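Grab a scrap of paper. An old flyer, a page of newspaper, the list from yesterday's shopping, anything you're allowed to wreck. Now crumple it up. Hear that crackle? You just did some real science with your hands!

**Why doesn't it spring back?**

Paper is made of fibers, which are tiny threads that come from plants. They're tangled together every which way and pressed flat. When you bend a sheet gently, the fibers bend too, and then they push back to where they were. But when you squeeze hard, you make sharp creases, and along each crease some fibers get crushed or snapped. They can't fix themselves, so the crease stays. (Try smoothing it out with your hand. Good luck!)

**Why is it so strong?**

A flat sheet of paper flops over if you hold it by one corner. Twist that same sheet and it stands right up! Every fold works like a little wall, and all those little walls lean on each other. Newspaper is great for this, and so is any thin page with printing on it. The words end up going sideways, upside down and around corners, and you can still read bits of them.

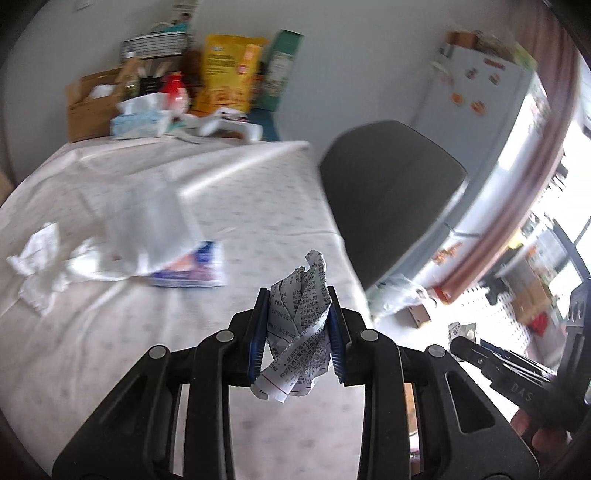
Seung-woo wanted to know whether plastic bags crumple the same way, and Myung-ja answered that hers always puffs back up when she lets go of it. Great question, and great noticing! Many thin plastic bags are stretchy and springy, so they open out again. Put a bag from the kitchen table next to your paper wad and squeeze both with an adult nearby (and keep plastic bags away from your face, always). Which one grows back more?

Tissues are different again. They're paper too, but the fibers are held together loosely, so a tissue feels soft and hardly crackles at all.

**Try the Vostasitz Squeeze Test**

You need:

- a piece of newspaper
- a tissue
- a piece of shiny wrapping
- a ruler

1. Crumple the first one as tightly as you can and count to 25.
2. Let go and watch. Does it move? Does it make a noise?
3. Measure how wide it is.
4. Do the same with the others.

Then do the whole thing 4 times and see if you get the same answer each time. Scientists repeat things a lot! In our Tuesday club the newspaper stayed small, the tissue stayed squashy, and the shiny wrapping crept open all by itself while everyone yelled at it.

When you're finished, flatten out the newspaper and look at the creases with a magnifying glass. You'll see lines crossing lines, like a map of a town with far too many streets. Pick one street and follow it with a colored pencil until it stops.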